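Finding the Grasp Moments: my term project report
Nov 25, 2024

So, my project was the labelling tool. The rest of the Fallstead group did the exciting bits (training the policy, mostly), and I said I'd write the program that takes a raw two-handed recording and works out when each gripper has hold of the cloth and when it has let go. I thought it would take me a fortnight. It took most of the term!

We ended up with 3,179 recordings of cloth handling. Each one has a video from each gripper, plus the jaw opening for left and right as two streams of numbers. My first version just looked at jaw opening: below a threshold means closed, closed means holding. Simple, and wrong an awful lot of the time. Thin fabric lets the jaws shut nearly all the way, so a good pinch and a complete miss give you almost the same number.

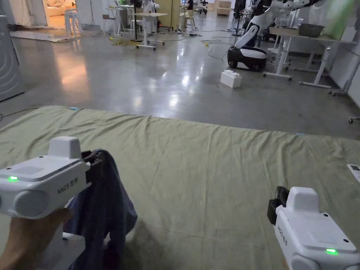
The other headache was timing. The two streams don't start together, and my script (which I'd called Clekdale, after nothing in particular) was happily assuming they did. On the worst recordings the right hand was 9 samples behind the left, so a handover from one side to the other came out as a moment where neither was holding anything. Xinyi Han spotted this when she plotted both streams on top of each other. I'd been staring at them in separate windows for weeks, which was a bit embarrassing.

After that I rewrote it in two stages. Stage one lines up the streams by matching a double squeeze at the start of every recording. Stage two still uses jaw opening, but it also checks a small patch of the gripper video between the fingertips, and asks whether the stuff in that patch moves along with the gripper or slides past it. If it moves along, you're probably holding it. Towels turned out to be the easiest (lots of texture to track) and plain dark fabric the hardest.

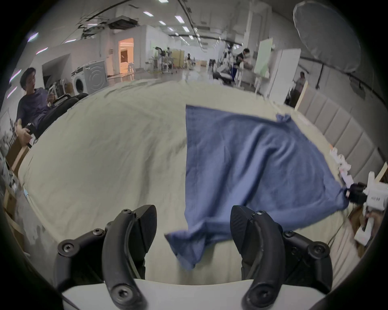
How well it works

I checked 1,927 grasp events by hand, with a lot of tea. The new version agreed with me on 1,466 of them, so roughly three quarters. The old threshold version was well under half, so I'm pleased, but I wouldn't feed the labels straight into training without someone looking at them first. Most of the misses are still dark cloth, and quite a few are grasps so short that the patch check hasn't got enough frames to go on.

What I'd like to do next

In January I want to swap my hand-tuned patch check for a small trained classifier, using the events I've already checked. I also need to sort out the viewer, which currently crashes if you scroll backwards past the first squeeze (sorry, Xinyi). The code is in the group folder under Clekdale, and the readme is up to date apart from the bit on installing it.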